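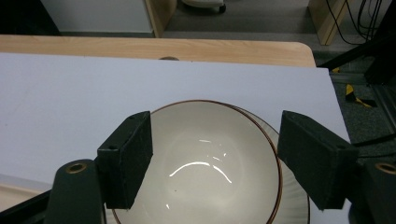
Open Stock Should Be the Default

Home | Essays | Kitchen | Archive | Contact

Most tableware is sold in boxed sets, and most boxed sets fail one piece at a time. A household that breaks two bowls out of four owns a set with a hole in it. The usual remedy is another full box. My view is that makers should sell every piece singly and keep each shape in production for a stated term.

The cost argument against this is weaker than it looks. Grunska lists 507 shapes and sells all of them by the piece. Wotodmont lists around 200 and sells only boxes. Their prices per bowl differ by less than the cost of shipping one.

Storage is the better objection. Ebise Gidey, who ran the Habte warehouse until October, told me that single pieces need more shelf positions and more packing labor. I accept that. Those costs can be charged on the replacement piece, where the buyer can see them and decide.
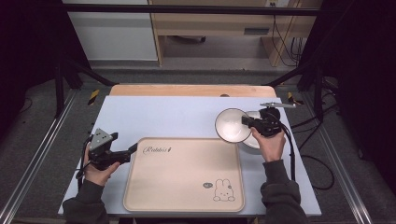 Tray with rounded corners, raised rim and "Rabbits" lettering.

Printed designs are harder. A decoration may be dropped after one season while the blank form continues. In that case the maker should publish the form number and the outer dimensions, so that a plain piece can be matched for stacking. Lalasen already stamps a form number under the foot of its bowls. The stamp takes up very little space and should be required on anything sold as part of a set.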